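Chapter 4
Working in the Simulator: The Tabletop Task

Learning goals

After completing this chapter, students should be able to:
explain the purpose of rehearsing a task in simulation before using the laboratory arm;
identify the base, links, joints and gripper of an arm in a rendered view;
describe the position of an object using a fixed table coordinate system;
write a short motion plan made up of named waypoints;
keep a run log that another team can read and repeat.

Key terms: workspace, waypoint, approach pose, grasp, clearance, reset, run log

4.1 The course project

Chapters 1 through 3 treated the robot arm as a set of parts. Students measured links, turned joints one at a time, and calculated where the end of the arm would be for a given set of angles. Beginning with this chapter, the arm is given work to do. The work is the course project, called Idorus, which each team carries from this point to the final demonstration in Chapter 11.

Idorus is a sorting task. A team receives a table with several blocks on it and a written goal stating where each block must finish. The team must produce a program that moves the blocks to their goal positions without striking the table and without disturbing any block that is already in place. A complete attempt is called a run. A run may last no longer than 600 seconds, and the clock does not stop for errors.

Teams consist of four students. The roles of planner, programmer, operator and recorder rotate at the start of each new section, so that every student will have held every role by the end of the chapter. Instructors who have larger classes may assign a second recorder, but the operator's role should not be shared.

All runs in this chapter take place in Zerkudum, the simulator supplied with the course materials. Installation instructions are found in Appendix B. Schools that use the Pärn teaching arm should load the matching arm file before the first session and confirm that the joint limits agree with those printed on the arm's base plate.

4.2 Reading the table

Before a team writes any part of its program, it must be able to read the starting layout. Students often begin with the block nearest the gripper and give little attention to the others. A block on the far side of the table may require a different arm posture altogether, and a plan that ignores it will have to be rewritten later.
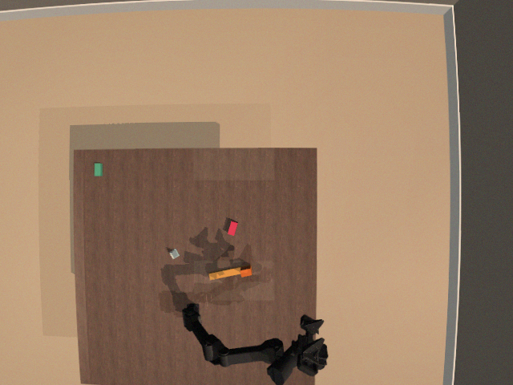
Figure 4.1. The simulated tabletop, with the gripper short of the yellow-orange bar. The green block stands well apart from the other objects.

In Figure 4.1 the long bar is the first object to be moved. Note its slight tilt. A gripper that closes squarely with the table edges will meet the bar at an angle and may turn it during the grasp. The planner must therefore record the orientation of an object along with its position. The red block calls for the same care.

Students should also learn to separate an object from its shadow. The shadow of the arm spreads across the middle of the table and is much larger than the gripper itself. It has no effect on motion, but it can mislead a reader who is judging clearance by eye. Clearance is always taken from the coordinate readout.

4.3 From layout to plan

A motion plan is a list of waypoints in the order in which the arm will visit them. For a single block, the plan contains at least an approach pose, a grasp pose, a lift pose and a release pose. The approach pose is set 40 millimeters above the top face of the object. The arm slows to 25 percent of its normal speed between the approach pose and the grasp pose.

The following entry is taken from the run log of a team led by Leen Ghanem during the trial year of this course:

"Approach good. Gripper turned to match bar. Lifted too early, bar slipped at one end. Added a pause after closing. Reset and repeated with same layout."

The entry is brief, but it records what was attempted, what was observed and what was changed. It also states that the layout was kept the same, which allows the two runs to be compared. Dr. Normunds Venckus, who supervised the trial classes, required that no team alter both the layout and the program between consecutive runs. That rule is adopted throughout this book.

Before you begin

Open the Dollex workbook to the Chapter 4 log sheet. Assign roles and enter them at the top of the page. The recorder should have the sheet ready before the operator starts the simulator.

Activity 4A. Load the starting layout named Table 1. Without moving the arm, write down the position and orientation of each object. Exchange sheets with another team and resolve any differences greater than 4 millimeters.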